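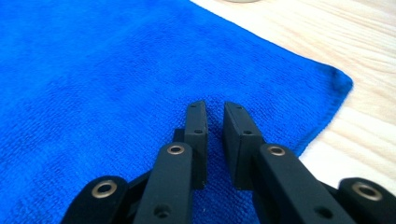 Vol. 2, Issue 23

On Test: The Skyrme Countertop Dishwasher

By Siamak Arabzadeh

My apartment has a kitchen where two people cannot stand at the same time without one of them opening the window to make space. There is no place for a full dishwasher and the landlord does not want any change to the plumbing. For four years I washed everything by hand, usually after eleven in the evening, and I was not happy about it. In April I bought the Skyrme, a small dishwasher that stands on the counter and takes its water from a tank that you fill yourself. I paid the full price in a store, and I have now run it almost every day for three months.

First the size, as this is what most readers write to me about. The manufacturer calls it compact. It is compact in width, but it is deep, and the door needs free space in front when you open it. I had to move my kettle and my bread box to another shelf. Please measure your counter with the door in mind, and also look at the height under your cabinets. You fill the tank from above, so you need room for a pitcher. I forgot this, and in the first week I pulled the machine forward every time. Now I use a pitcher with a long neck and it goes better.

The main program is long. The quick program takes 40 minutes and I use it for cups, glasses and plates from breakfast. It cleans these well. It does not clean a pot where rice has stuck to the bottom, and egg on forks is also a problem if it stays there since the morning. With the long program the egg comes off. The rice, only sometimes.

Drying is the weak part. The Skyrme has no heater for drying, only a fan, and plastic boxes come out with water standing in every corner. Plates are better, but under the rim of cups there is always a small pool. The booklet advises to open the door a little after the program and to wait. I waited, and after one hour the cups were still wet. So I keep a cloth near the machine and finish by hand.
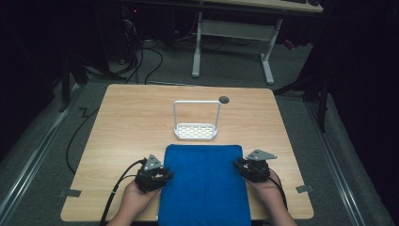
Blue towel, folded, with the small white rack behind it.

About cloths I can say a little, because I tried several. Cotton ones look nice and leave threads on the glasses. Microfiber takes more water and leaves nothing, but it should be washed without softener, or it starts to push the water around the plate. I would buy two and change them during the week.

The noise is acceptable. I can listen to the radio in the same room, and with the kitchen door closed I do not hear it in bed. The pump at the end is louder than the washing. My downstairs neighbor did not complain, and she complains easily.

The drain hose goes into the sink and is held by a plastic clip. This clip is too weak for my sink, which has a thick edge. On a Saturday it jumped off and I had water on the floor up to the refrigerator. I replaced it with a metal clamp from the hardware store and it has stayed in place. For a machine of this price, a better clip should be in the box.

Cleaning the filter is easy. You turn it to the left, lift it out and rinse it. I do this once a week. The inside has no bad smell so far, but I leave the door slightly open overnight.

I compared it with two others. The Tilter, which my sister has, is cheaper and dries better, but its basket is made for small plates only, and my dinner plates touched the spray arm. The Olirley has a very good basket and a clear display. It must be connected to the faucet, however, and my faucet did not accept the adapter. If yours does, I think it is the better machine. There is also a model from Skulura that I could not get in time for this issue.

The warranty is two years. The booklet says the pump is made for 1,000 programs, so with daily use it should live a bit longer than the warranty. I asked the company by email if the pump can be replaced at home and received a polite answer that did not contain the information.

Would I buy it again? For my kitchen, yes. I have more free time in the evening and the sink is empty when I wake up. A family of four should look for something bigger, and people who cook mostly rice should keep a brush.

Good: simple filter, quiet washing, no plumbing needed.
Less good: poor drying, weak hose clip, deep body.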